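Against the Viewpoint

Every hill town worth climbing to now has a sign pointing at the view. Puncombe has four of them, all brown, all agreeing with each other. I followed the first one up in May, out of breath and in the wrong shoes, and found the view already occupied by people with their backs to it.
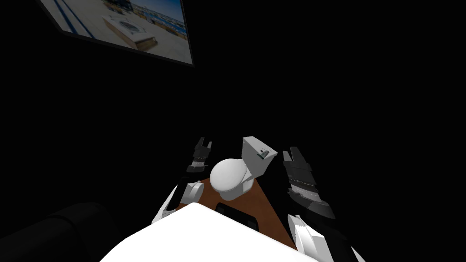
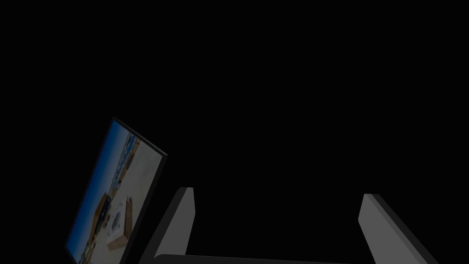

Two renderings with a framed outdoor picture against the black; the toilet is in the first.

I have nothing against a view. I have several at home, mostly of other people's garages. My quarrel is with the idea that a place can be boiled down to the one spot where it looks best, and that once you have stood there you may go and have lunch. The guidebook I carried, by a man called Dennis Kettle who seems never to have sat down in his life, gives the viewpoint a page and a half. The rest of the town gets a paragraph, and most of that is parking.

The parking, I admit, is dreadful.

What Kettle leaves out is the bakery that opens when it feels like it, and the lane behind the church where the houses lean in so close that you learn what everyone is having for dinner. He leaves out the museum of locks. I spent an hour there with Vilho Laitinen, a retired surveyor from my bus, who tried every lock he was allowed to touch and two he was not. We were the only visitors. The woman at the desk sold us our tickets, then got up, walked around the desk and tore them in half.

You will say that people have one afternoon and must spend it somewhere. Fine. The bus company gives you just under three hours, and the climb takes a good part of that if you have my knees. But I watched my fellow passengers spend the rest of it in line, waiting to stand where the last person stood, to take home a picture that can be bought as a postcard by the bus stop with better weather in it.

Elsie Rowbotham, who runs the guesthouse where I ended up staying, told me the town gets 3,000 visitors on a busy weekend and she could name the ones who came down her street. She did name a few. One was a Máté Szabó, who asked for a glass of water some years back and now sends her a card every Christmas.

So my modest proposal is to take down the signs. Leave the view where it is, since moving it would be expensive, and let people find it by accident or miss it altogether. A few will be furious. Some of them will end up at the museum of locks, where the desk could use the company, and where I am told there is a second room if you ask.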